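Lurkarbridge Schools - Cashless Lunch and Library Project
Progress report to the Sanden Fund, February

Second report of the grant year. Short one, we are mid-rollout. Spending sheet went in separately.
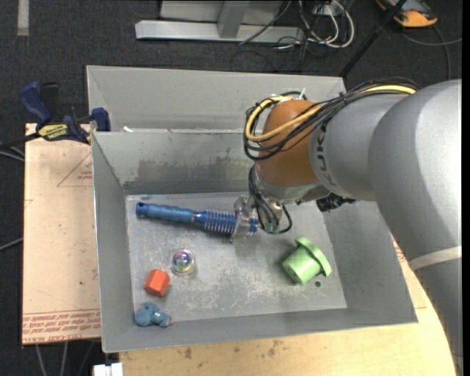 Where we are

Cards live at Jimenton Middle since the start of the month. Lunch line first, library checkout a week after. Caldeira High is next, readers are mounted at both registers but not switched on. Elementary schools not started, per the plan.

Almost 2,000 student accounts created. Of those 1,000 have money on them or are linked to free/reduced meals. The rest are shells: name, grade, photo, no balance. Mostly Caldeira families who haven't had the letter yet, so not worried.

Lunch line

Goes faster on the hot side. Salad and a la carte still slow, the cashier has to key in items by hand. Vendor says the item buttons can be changed by us, we have not found the menu for it. Ticket open.

Forgotten cards are the main headache. Cashiers look the kid up by last name and check the photo. Works fine but holds up the line, worst in sixth grade. We are trying a PIN as backup for that grade only. Four digits, picked by the student, can be reset at the office.

Offline mode got a real test when the network dropped during second lunch. Readers kept taking cards and sent everything through later that afternoon. One register sent a batch twice, so some kids were charged double. Refunded the same day, letter home, vendor has since put in a patch. Have asked them for a written explanation, still waiting.

Privacy

You asked about this after the last report. Same position as in the application: no fingerprints, no face matching, cards and PINs only. Meal status does not show on the cashier screen or on the card. Photo shows to the cashier and the library desk, nowhere else.

Parents can opt out of the photo. Form is on the district site in English and Spanish. The Spanish one had a wrong phone number on it for the first few days, fixed now.

Still open: how long we keep purchase history. Vendor default is forever, we don't want that. Draft policy says end of the school year plus one summer. Needs to go to the board, hopefuly next meeting.

Library

Quiet. Checkout works, returns work. Old barcode numbers carried over except for textbooks, which live in a different system and will stay there for now. Not in the scope you funded, just noting it becuase people keep asking.

Money

On budget overall. Card printing came in under. Mounting hardware over by $2,000, the Caldeira counters are stone and needed a different bracket. Would like to move the printing savings across to cover it. Please confirm by email if that's ok, or tell us if you need the change form.

Training

5 sessions held, cashiers and office staff. Subs have not been trained, which showed up the first time we had one on a register. One-page cheat sheet now taped next to each reader. Library staff asked for a second session, will do it when Caldeira goes live.

Next

- Caldeira letters home, then accounts, then switch on lunch
- PIN trial in sixth grade, decide whether to extend it
- retention policy to the board
- get item buttons sorted out
- replacement card fee. Currently free, can't stay free all year. First one free and then a small charge is the likely answer, waived for free/reduced families

Behind on one thing, the parent survey. Was due with this report. Questions are written, didn't want to send it the same week as the refund letter. Will come with the next report.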